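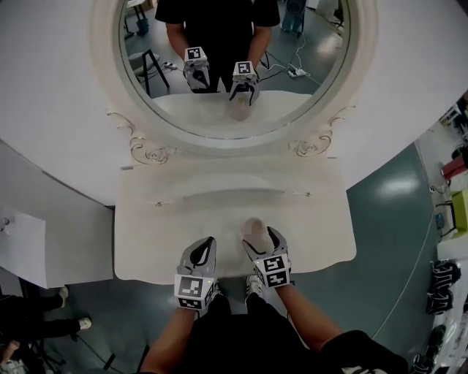

Figure 1. White vanity table with round mirror and small translucent cup.

Storage Habits in Shared Student Housing: Project Report
Prepared by Hanna Kravchuk and Milan Vanhove

1. Purpose
The project examined how residents of the Ernutska residence hall store personal items in furnished rooms. A questionnaire was distributed in May to 32 residents. It covered desks, dressing tables, closets and shared shelves.

2. Method
Each resident completed the form on a Sunday evening and kept a storage diary for 3 weeks. Entries were coded by Yaryna Sydorenko using a scheme agreed with the course supervisor, Ihor Harasym. The diaries produced 1182 entries.
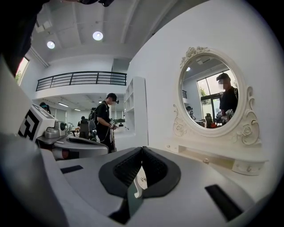
Which storage area did residents rearrange most often?
The desk surface, followed by the shared shelf in the hallway.

3. Findings
Residents on the upper floors kept more items in closets than those on the ground floor, where closets are narrower. Dressing tables were used mainly for small daily items and, during the exam period, for books. Several residents asked for drawer dividers.
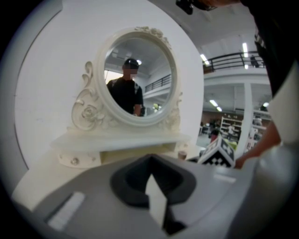

Shared shelves caused the most disagreement. Labels were used in the Skoryk wing only, and diaries from that wing mention fewer misplaced items. The wing also has fewer residents per shelf, so the effect of labeling could not be separated from that of crowding.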